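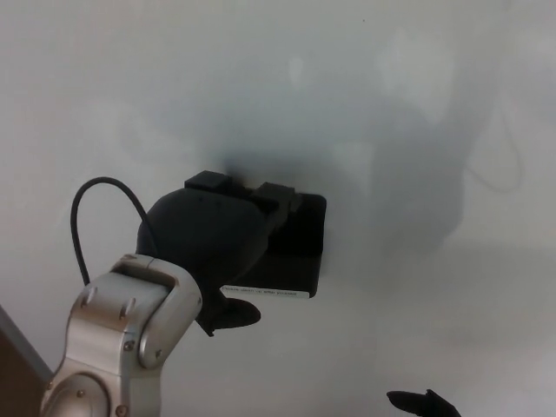
*Silver arm with black gripper and cable.*

# About Brarnora

Brarnora is a local history and heritage recording service. We document church memorials, cemetery inscriptions, honour boards and small municipal archives, and we prepare the results for deposit with the body that owns the originals. The business was established in 1975 as a transcription bureau and has kept the same cataloguing scheme, with amendments, from that year.

## Scope of work

Most commissions fall under one of the following headings:

- transcription of headstones, wall tablets and brasses, with line breaks and original spelling retained
- indexing of parish registers, rate books and minute books
- condition reports on inscribed stone and metal
- family and property research drawn from the records above

We do not clean, re-letter or relocate memorials. Enquiries of that kind are referred to a conservator or monumental mason. Valuations are also outside our scope.

## Method

Each inscription receives a site number, a row or wall reference and a reading date. Two readers transcribe it independently. Where the readings differ, both are kept in the working file and the disputed characters are shown in square brackets in the published index. Abbreviations are never expanded in the transcript itself — expansions go in a separate field, so that a later reader can disregard them.

Dates are recorded as cut. Regnal years and old-style dates are converted in the notes, along with the table used for the conversion.

## Collections

The catalogue holds 302 completed surveys. Of these, 219 are of burial grounds and the remainder are of church interiors, halls and civic buildings. The two largest series are the Janssen papers, a run of surveyors' notebooks and correspondence, and the Pimen series, which covers rural chapels that have closed or changed use. Name indexes to both can be searched through Zilla, our online catalogue. Plans and full transcripts are supplied on request.

## Staff and enquiries

Annick Paquette is the senior archivist and supervises all second readings. Written enquiries should give the name of the site, the surname sought and any variant spellings already known. The current fee schedule took effect on 19/07/2022. The office closes for two weeks in December, and requests received in that period are logged in order of arrival.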